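The tyranny of the clear desk

Every July, somebody in management reads a book about tidiness. The rest of us pay for it until Christmas. 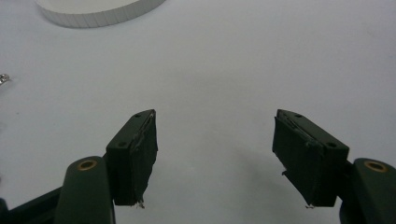

A pale white tabletop, bare in the middle.

At Murnance, a lettings firm with 352 staff and a great fondness for memos, the rule arrived by email at five to nine. Desks were to be cleared by six each evening. Anything left behind would be moved to a cupboard on the second floor, where it could be claimed on production of a form. The forms were kept in the cupboard.

Pendo Laizer, who has worked in accounts long enough to remember ashtrays, lost a stapler, a cardigan and a cactus in the first week. "The cactus I could live with," she says. "It never liked me."

Tidy people will tell you that a bare desk makes for a clear head. My own head is at its clearest when I know which pile the gas bill is in, and I lose the gas bill only when I tidy. Mutua Chege, a joiner who has built desks for 300 customers, takes the long view. Most of them ask for fewer drawers, he says, and most ring back within the year wanting more.

"They think the stuff will go away if there's nowhere to put it," he says. "It goes on the floor."

Emmanuel Rugemalira runs a translation business from his spare room and has 5 mugs on the go at any hour. He did try the clear desk for a month. He got a good deal of wiping done, and spent the rest of the time walking to the shelf and back for his dictionary.

Murnance dropped the rule in the autumn, quietly, in the last line of a memo on parking. Laizer has her cardigan back. The stapler is still missing, and she has her eye on a man in sales.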